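Sorting Blocks by Color: Notes for My Talk at Randdale
Elaine Teixeira, Civside, June

Good morning, and thank you for coming so early.

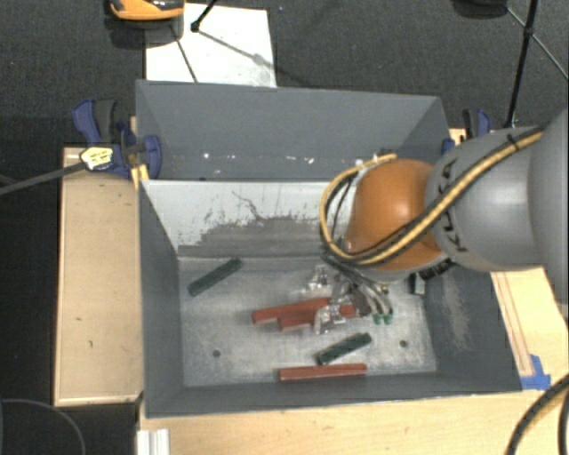 Start with the question: who has sorted toys at home this week? Wait for hands.

My subject is small and simple. We have blocks in two colors, red and green, and we want all of one color together. Children do this before they can read. I will speak about how we set up the work and what I learned from it.

First point, the bin. I prefer a bin to a flat table. A block that slides stays inside the walls, and the person sorting does not lose time on the floor. Say here that the bin must be fixed to the table. I forgot this in the first session and the whole box was walking.

Second point, the start. Do not put the blocks in a nice row. Drop them and leave them as they fall. Two blocks lying side by side are harder to pick up than one alone, and people should meet this early.

(Drink water.)

Third point, the count. In the spring we wrote down 226 sortings on paper sheets. A sorting of five blocks took about 3 minutes with the new people, including the talking.

Mention the Tran sheets, they are on the chair near the door. Please take only one each.

If there is time, tell the story of the mixed box from Skikeo. If there is no time, go to questions. Finish before 10, the room is needed.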